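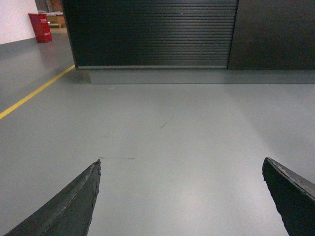

Kedeck Storeroom Notes

Welcome, and thank you for reading this before you start moving things. These notes go with the Kedeck storeroom list, a plain table of everything we keep in the shuttered cabinets and on the open floor between them. Sunita Vishwakarma started the list the week we took over the room, and Zahira Sumampouw has looked after it since December. It has grown into a bit of a family recipe book, with corrections on top of corrections, so please be patient with it!

What is in the list

There are 3,000 rows, one for each item or boxed set. Cabinets go by name and not by number, as we kept renumbering them and getting lost. The names are Kelta, Bhatia and Skira. Kelta has the hand tools and the tape, Bhatia has the cleaning supplies and spare light bulbs, and Skira has whatever we were too fond of to throw away (old signs, mostly, and a very nice set of brass hooks that we still mean to put up).

Columns

item: what you would call it if you were asking a friend to fetch it
cabinet: Kelta, Bhatia, Skira, or "floor"
shelf: counted from the bottom up
returned: the date it last came back
notes: anything at all, and Sunita's are worth reading

About 'floor'

An item marked "floor" is only there for the time being. The yellow line is the edge of the walkway, and anything set down for the day goes on the cabinet side of it, well clear of the shutters. Please lift heavy boxes and don't drag them. The gray finish is pleasant to sweep and mop, but it does pick up scuffs and scratches, and once they are in they tend to stay. We have tried a soft cloth with a drop of dish soap, which does well on shoe marks and does nothing at all for a real scratch.

Shutters

Raise a shutter with both hands on the bottom rail and let it go up slowly. Bring it down the same way until the rail rests flat. If it stops partway, check the lowest shelf for something poking out, usually a broom handle in Bhatia. Dust gathers between the slats, and a dry paintbrush gets it out far better than a rag does, working from one side to the other.

Known gaps

13 rows have no shelf, and 36 have a shelf that Zahira and I both doubt. Skira was repacked in a hurry, so treat its top 2 shelves as a rough guide. Spelling wanders too. You will find both "flashlight" and "torch," depending on who was typing, so search for each.

Making changes

Fix what you find, and put your initials in the notes column. If you would like a whole new column, talk to Zahira first, as she prints the list for the door and is already using very small type.

Last full check: July 4, 2023

Contact: Zahira Sumampouw, Kedeck storeroom | © Kedeck | Back to top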